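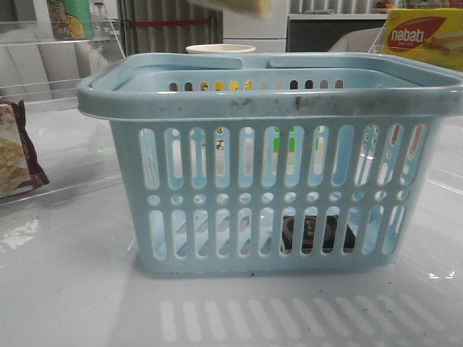

Introduction to Retail Geography
Handout 3: Where shops stand, and how far people go to them
Revised September 5, 2024

Please read this handout before the seminar and bring it with you. The exercise at the end is to be done at home. The reading on Plimlow is in the course folder, 16 pages, and you may leave out the appendix.

1. Two words we need first

In the last lecture we spoke about towns in general. Now we come down to the single shop. Two terms will be used many times and I ask you to learn them well.

The threshold is the smallest amount of custom which a shop needs in order to stay open. We can measure it in people, in households, or in money spent per week. In this course we use mostly households.

The range is the longest distance a customer is willing to travel for a certain kind of goods. Bread has a short range. A wardrobe has a long range. Some students mix up the two terms in the examination every year, so here is a simple help: threshold is what the shopkeeper asks, range is what the customer asks.

A shop can live only where the threshold is found inside the range. If there are not enough households inside the distance that people accept, the shop will close, even when it is well managed and the prices are fair.

2. From market to shop

Before there were fixed shops in the smaller places, there were markets. The town of Brirnelside received its right to hold a weekly market in 1563. Our case begins there.

A periodic market is a clever answer to the problem of threshold. The households near one place are too few to feed a trader for the whole week. The trader therefore moves, and adds together the custom of several places. He was in Brirnelside on one day, in Plimlow on another, and in Vuncombe only every second week. In the language of the theory, the customer's range was too short, so the seller travelled and the customer did not.

When roads became better and people had more money, the custom in each place grew. At some point it was enough for one trader to remain where he was. This is how the fixed shop comes, and it comes first in the largest place. In our area the order was Brirnelside, then Plimlow, and Vuncombe a long time after.

Please note that the market did not disappear on the day when the first shop opened. The two lived side by side for several generations and sold different things. The market kept cloth, animals and tools. The shop took tea, sugar, soap and candles, which people buy often and in small amounts.

3. Convenience goods and comparison goods

Convenience goods are bought often, cost little, and the customer does not look in many places before buying. Milk, newspapers, batteries and sweets belong here.

Comparison goods are bought seldom and cost more. The customer wants to see several of them. Shoes, furniture and bicycles belong here.

Shops with comparison goods like to stand close to each other. It seems strange at first that a shoe shop would open next to another shoe shop. But the customer who wants to compare will go to the street where there are three of them and not to the street where there is one. Shops with convenience goods, on the contrary, try to keep a distance, as each of them lives from the households nearest to it.

The border between the two groups is not fixed. Bread from an ordinary bakery is a convenience good. For a special cake for a wedding, the same customer may visit several bakeries, and then it behaves as a comparison good.
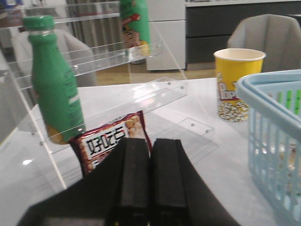

Can a shop with convenience goods have a long range?

It can, when it sells something which the nearer shops do not have. Imported foods are the usual case. A family may buy its milk at the corner and travel to another town once a month for the noodles, spices or biscuits they know from home. The range belongs to the goods and to the customer together, and one shop can have a short range for one shelf and a long range for another.

4. The case of Raju in Vuncombe

Raju is the only food shop in Vuncombe. The village has 116 households. According to the usual tables this is too little for a general food shop, and yet the shop has stayed open. We will discuss three possible reasons.

First, the shop takes custom from the road. Drivers between Plimlow and Brirnelside stop there, mainly in the morning. These people are not in the number of households and the simple theory does not see them.

Second, the nearest competitor is in Plimlow, about 20 minutes by bus, and the last bus back leaves early in the afternoon. For those without a car, the distance measured in time is much longer than the distance on the map.

Third, the shop also handles parcels and bill payments. Each service brings a little income, but the more important thing is that it brings people through the door.

In July the custom from the road is at its highest and in winter it is weak. When you use one month to estimate the threshold, you should always write which month it was.

5. Exercise

Choose one food shop within walking distance of your home. Draw a simple map and mark the nearest competitor on each side. Join the points that lie halfway between your shop and each competitor. The area inside is the theoretical catchment.

Then write one page on why the real catchment could be different. Think of hills, busy roads, bus stops, schools and opening hours. Do not write about prices, we take them in Handout 4.

Terms to know for the test: threshold, range, periodic market, convenience goods, comparison goods, catchment.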